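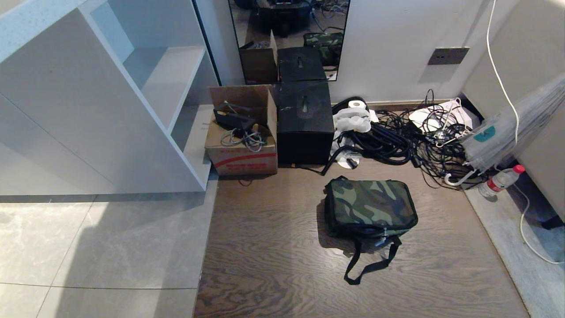 Robots on the Clear-Out Crews: Staff FAQ

Last updated August 2021

These are the questions we have heard most from Vilthorpe crew members since the Plundico robots started work at the Hullelura apartments. If your question isn't answered, ask your crew lead or use the form on the staff page.

What do the robots do?

They pick up loose items left in a furnished unit after a move-out and put them where the crew lead has told them to go: keep, return to owner, recycle, or trash. For now they handle things on the floor and on low shelves. They don't clean, they don't carry furniture, and they don't go through closets or drawers.

Am I going to lose my job?

No clear-out positions are being cut as part of this program. Crew size at Hullelura stays at five through the end of the trial. If that changes, you will hear it at a crew meeting before it shows up on a schedule.

Will my pay change?

Your base rate stays the same. Crew members who finish the operator training get a higher rate for any shift they spend running a robot. The training takes 20 hours and is paid. You can sign up whether or not your building has a robot yet.

What will be different about my shift?

You will bend and lift less. You will spend more time sorting, tagging, and checking. On a robot shift, one person is the operator, and the others work in different rooms of the unit or help with the final walk-through. The first pass through the door is still done by people. Open the blinds, check for anything sharp or leaking, and tell the operator what you found.

Who looks after the gripper?

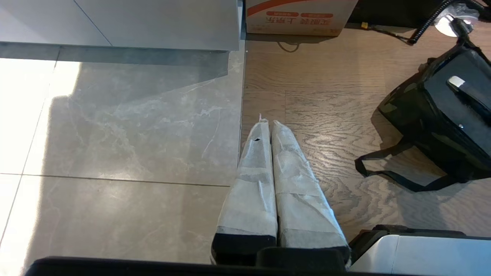

The operator on shift checks the gripper before the first pickup and again after lunch. It takes a couple of minutes, and you don't need any tools. Look at both fingers, from the base to the tip. The white wrapping will have creases and overlapping seams, and those are fine to work with. A small dark tear near the tip, like the one on the left finger, goes in the log so the day crew knows to look at it again. If the wrapping is hanging loose, stop and call maintenance. Don't rewrap the fingers yourself with tape from the truck.

What kinds of items does it have trouble with?

Cables, mostly. A robot can close on one cord and end up dragging a whole pile. Coiled hoses are much the same. Very thin plastic is also slow going. Crew members should clear tangles by hand and leave boxed or bagged items for the robot where possible.

How does it pick up a bag?

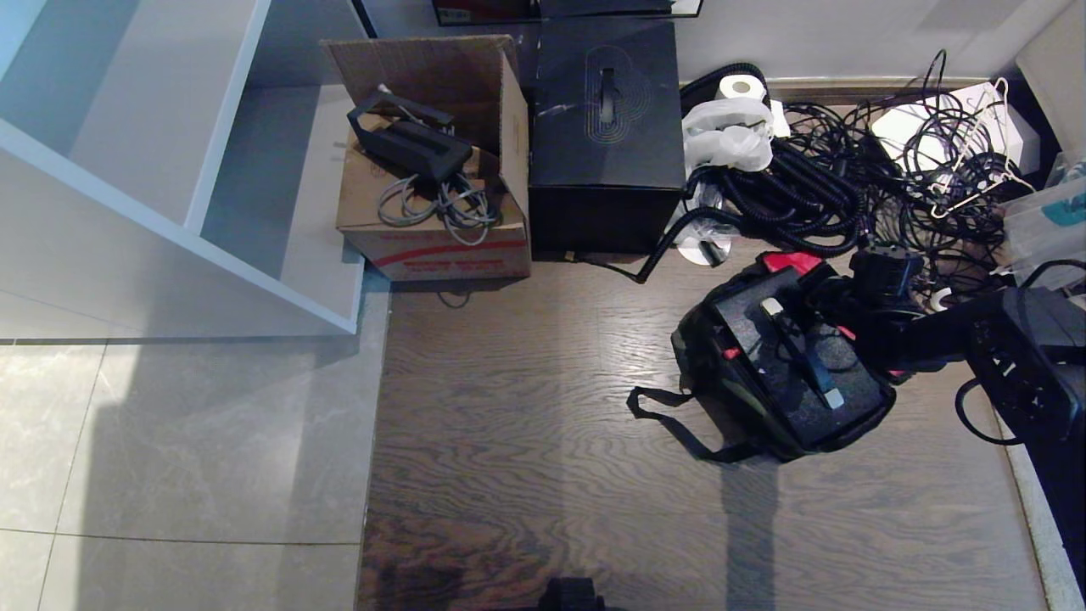

Bags are one of the better jobs for it, as long as there is a handle. The operator marks the handle on the tablet, and the robot works out its approach from there. Straps are what you need to watch. A backpack that has a gray handle on top and a black strap lying off to one side in a loose loop gives the arm a clear reach from above, and the strap is out of the way on the far side. If a strap runs under a box or into a pile of cables, pull it free before the operator starts. Do this while the arm is parked.

Can I be in the room while it is working?

The operator can, behind the floor line. Everybody else stays out until the arm is parked and the operator says so out loud. The red stop button is on the tablet case and there is a second one on the base. Anyone on the crew can press either one, and you won't be written up for it.

What happens to tenants' belongings?

The rules haven't changed. Anything that looks like it has value or might be wanted goes to the return shelf, and the building office holds it. The robot never makes that call. If you aren't sure, tag it and leave it in place. 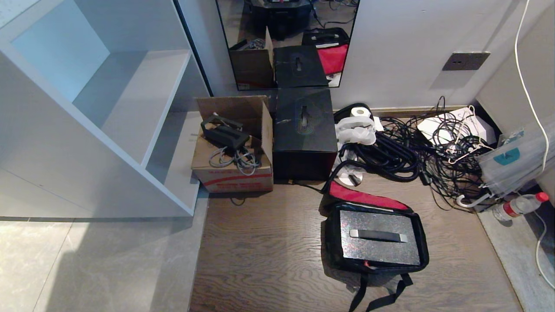 Open bags get the same treatment as before. Look inside, write down what is there, close it, and put the tag on before it is moved. A bag that hasn't been checked by a person should not be picked up by the robot, even to slide it a few inches.

Do the cameras record me?

The robots have cameras so they can see what they are picking up. If you walk through, you may be in the pictures. Those pictures are used to fix errors and are not used for attendance, break times, or discipline. Supervisors don't have access to them.

How fast is it?

Slower than you are. In its first month at Hullelura it moved 568 items, and a good crew would have done that much sooner. It does cut down on the bending, and bending is behind most of the back complaints we get.

What if I don't want to work with it?

Tell your crew lead. Operator shifts are by sign-up only. You may still be scheduled in a building that has a robot, but you won't be asked to run it.

Is it coming to my building?

Kuusisto Court is next, starting in September. We don't have dates for any other buildings.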